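3.2 Sample preparation and stirring

Water was collected from the 14 household tanks described in Section 2, on the same Saturday morning in each round, before 9 a.m. where the householder allowed it. Tanks were not flushed beforehand. Each sample was drawn from the kitchen tap where one was plumbed to the tank and otherwise from the tank outlet, after a short run-off into a bucket. Bottles were rinsed with tank water, filled to the neck and carried back in an insulated box. All bench work was finished within 48 hours of collection.

At the bench, each bottle was inverted gently and a portion poured into a clean beaker. The portion was stirred by hand with a glass rod and left to stand before the first turbidity reading. We used rods instead of magnetic stirrers throughout. In the pilot round the stirrers broke up the soft organic flocs found in samples from leaf-affected roofs, and the readings climbed with stirring time.

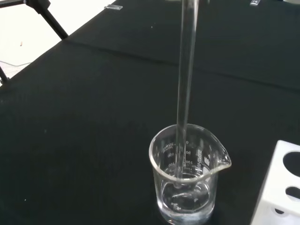 Roof material was recorded at the first visit and checked against the building plans where the owner still had them. Nine of the houses had painted steel roofing, four had concrete tile and one, at the Perrin end of the valley, had a mix of both after an extension. Gutter guards were fitted at five houses. We did not ask owners to clean gutters or change any habit during the study, and two owners who cleaned theirs between rounds told us so at the next visit. Their results have been kept in the main analysis and are marked in Table 3.

First-flush diverters were harder to classify. Several had been installed with the tank and never emptied, and at one Pokach property the slow-release valve had been replaced with a solid cap. We grouped diverters as working, blocked or absent, based on an inspection by the second author (Y. Kassa). A diverter was recorded as blocked if the chamber was still full on a dry day.

3.3 Order of measurements

Conductivity and pH were measured first, then turbidity, then colour. The order was fixed so that no probe went into a sample before its pH had been read. Rods and beakers were washed in laboratory detergent, rinsed in deionised water and air-dried on a rack. A rinse blank was run after every fourth sample, and none of the blanks exceeded the working limit given in Table 2. 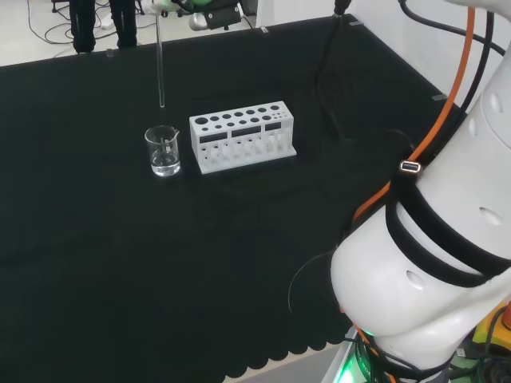
Figure 4. Glass rod above a beaker of clear liquid.

Settling time was chosen after the pilot. Samples read straight after stirring gave scattered values, while those left for 40 minutes gave repeat readings that agreed within the limits of the meter. Longer standing made little difference for the steel-roof samples. For the tile-roof samples the readings kept falling, probably through slow settling of fine mineral grit, and we return to this in Section 5.

Rainfall was taken from a gauge at the Bostano primary school, which is central to the study houses. The gauge was read daily by school staff in term time and by R. Giraldo in the holidays. Three readings missing from May were filled from the next nearest gauge.

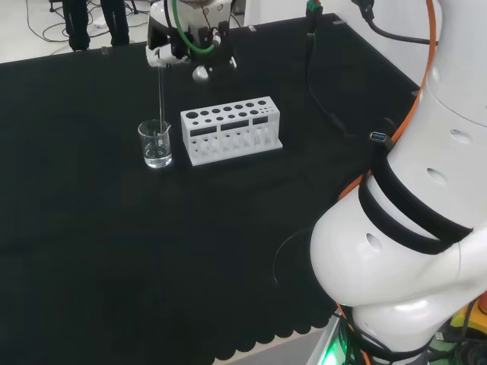 Figure 5. Beaker and test tube rack on the bench, with the stirring rod lowered into the beaker.

3.4 Householder interviews

A short interview was held with one adult in each household. Questions covered tank age, the last time sludge was removed, the main uses of the water and whether it was boiled or filtered before drinking. Answers about sludge removal were often vague. Where an owner could not give a year, we recorded the tank as not cleaned within the period of ownership. Interview notes were coded by both authors separately and the few differences were settled by going back to the notes.

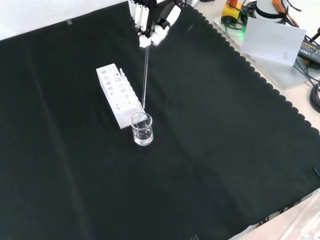
Tank volume was calculated from the outside dimensions and the height of the overflow, and the water level was measured with a weighted tape at each visit. Two tanks supplied by Griduretti had a moulded level scale, which we used as a check on the tape. The difference was small in both cases and no correction was applied.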